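Diary > February > Clearing the toy shelf

Decided after breakfast that the toys had to be dealt with. By dealt with I meant sorted, wiped and reduced to one tub. It is now 9 pm and there are two tubs, plus a bag in the hall I am not discussing.

The new tub is from Grenside, holds 30 litres and cost more than several of the things inside it. Fouad Hajji, my neighbour of eleven winters, leaned over the fence to tell me he gave away 50 of his kids' toys in a single morning and hasn't missed one. Good for Fouad. He also irons tea towels.

My trouble is that I pick a thing up, meaning to be ruthless, and then I'm on the floor with it for a quarter of an hour. The Trekow puzzle went out easily enough (no lid, no sky). The soft blocks were harder. They've lost whatever set they came with and their colours don't match, and I put them in the keep pile anyway, took them out, then put them back.

And then there's the frying pan. It left my kitchen years ago as a loan for a pretend restaurant and never came home. I served a great many cubes out of that pan in its day, and complained about none of them to the chef.
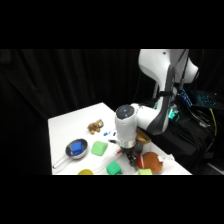

So the pan stays, and the blue cube stays with it, seeing as I can't picture one without the other. The little brown animal stays too. I have never settled what it is. Bear was the family ruling, but I held out for dog and I'm holding out still.

Tomorrow the books, if my knees allow it.

Comments

marg_in_clellgate: Dog. Obviously dog.

Fahmy: You'll want that pan back the next time you make eggs for six.

tubsandlids: I do iron tea towels and I feel judged. Is the puzzle still going?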